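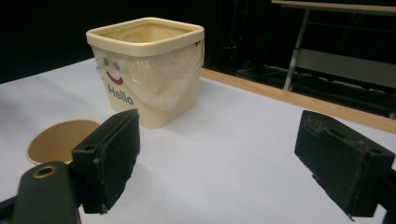 Georgiev

Ticket: Endnotes go to the wrong century
Product: Sturnovance Reader, desktop and tablet
Title affected: The Wool Towns: Trade and Quarrels in the Later Middle Ages (Orkasgate, ebook edition)
Status: Open, then closed, then open

Opened in September, 9:40 am

I bought this book for the footnotes. I realize that puts me in a small market. The publisher moved them all to the back as endnotes, which I can forgive, and linked them, which I was looking forward to.

Chapter one is fine. Chapter two is fine. From chapter three on, every link lands on a note belonging to some other chapter. I tapped a note on the wool tax of 1280 and was taken to a remark about a bishop's funeral. It was a good remark. It had nothing to do with wool.

Steps to reproduce:
Open the book.
Go to chapter three.
Tap any note number.
Read about something else.

Expected: the note.

Reply from Sturnovance support, 11:15 am

Thank you for reaching out! Please try deleting the title, restarting your device and downloading it again.

Update, 11:50 am

Deleted, restarted, downloaded. The bishop is still dead. The fresh copy also lost my bookmarks, so I can now be sent to the wrong page from a place I can't find again.

Update, 2:20 pm

I did some digging. The notes start over at 1 in each chapter, as they do in the printed book. In the file, the link targets carry only the number and leave out the chapter. So there are 8 chapters and 8 notes all answering to "note 30," and the app has to pick one. It seems fond of chapter two.

That explains why the early chapters look healthy: chapter one's links have proper labels, presumably done while somebody was still fresh.

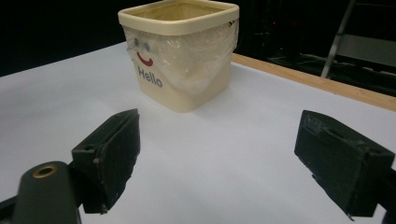 Square tub, bag over the rim.

Reply from Sturnovance support, 3:05 pm

This appears to be an issue with the book file. Please contact the publisher. We are marking this ticket as solved.

Update, 3:10 pm

Reopened. I did contact the publisher. Orkasgate says the file was converted by Zerkerov and passed every check. Zerkerov's form wants an order number, and I don't have one, having ordered nothing from them. Their form then suggests I contact the app maker - so hello again.

Workaround for anyone else reading this book: ignore the links. Open the notes section from the table of contents, find your chapter heading and scroll. With over 1000 notes this builds character. Keeping a second window open on the notes helps on the desktop version. The tablet version closes the second window whenever you turn a page in the first.

Reply from Sturnovance support, 4:30 pm

We have passed your findings to our content team, who can ask the publisher for a corrected file. Was this answer helpful?

Update, 4:35 pm

Moderately. Please leave the ticket open until the new file is up, and let me know whether replacing it will wipe my bookmarks a second time. I have got as far as chapter five.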